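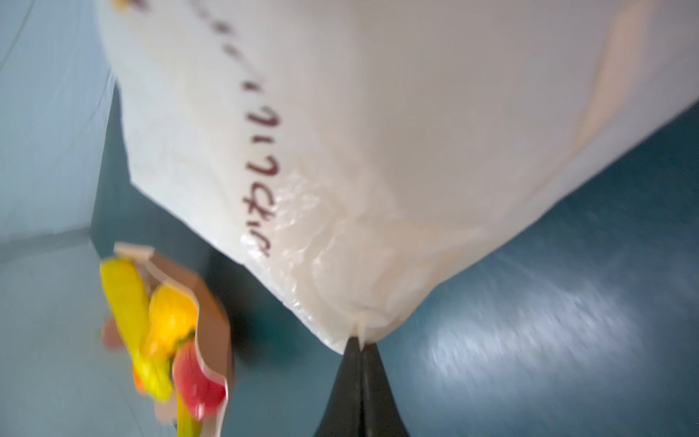 Dry goods store - monthly walk round
Site: Allon, unit 29
Date: January 2, 2024
Done by: Jocelyn Tolentino
Next full inspection: July

Mark OK / ACTION / N/A. Comments short please, but put something if it's not OK.

1. Doors and access
Main door closes on its own - OK
Side door, gap at bottom - ACTION. Brush strip has come away at the hinge end, can see daylight. Same comment last month. Wiltix were meant to quote for it, no quote yet. Chased again this morning.
Fire exit clear both sides - OK. Was a cage parked outside when I got in, moved it myself. Please stop doing that.
Exit sign lit - OK

2. Floor
Clean, dry, no trip hazards - OK mostly
Under bottom shelf, bay 4 - ACTION. Flour and what looks like rice, needs pulling out and doing properly, not just the front edge.
Crack by the drain - no worse. Filled in the autumn, still holding.

3. Shelving
Nothing stored on the floor - ACTION. 2 sacks of sugar by the scales. Put them up before I left.
Heavy stock at waist height or lower - OK
Shelf clips all in - bay 4 one missing, back left. Spares are in the office drawer, the one that sticks.
Load labels readable - OK except the end bay, faded. Reprint.

4. Packaging and opened bags
Bags sealed, no splits - OK
Opened bags closed and dated - ACTION. Three with clips on but no date. A clip is not a date! Pen is on a string by the door now.
Imported lines have English label - OK. Stick it on the back if there's no room on the front, don't cover the lot number.
Allergens seperate - OK. Nuts and sesame still on own shelf with the red edging.

5. Stock rotation
Oldest at front - OK
Past date - one case of crackers, lot 1213. Binned and written in the waste book.
Lukoševičius delivery checked against note - short one case of lentils, they've been told, credit coming.

6. Pests
Bait boxes in place and locked - OK
Droppings, gnawing, webbing - none seen
Moth trap - ACTION. Card is out of date, Ninex to change on next visit. Rang them, waiting for a day.

7. Temperature and lighting
Wall thermometer working - OK, 14 degrees at 9.20
Tubes all working - one flickering over the scales. Not urgent but it is giving me a headache.
Covers on tubes - OK

8. First aid and spill kit
First aid box full - low on blue plasters, large ones all gone. Ordered.
Spill kit - N/A, with the kitchen untill theirs comes
Extinguisher in date, pin in - OK

Carried over from last time: side door brush strip, end bay label.

Copy on the board, copy in the folder. If you fix one of these put your initials next to it and the day you did it.

J. Tolentino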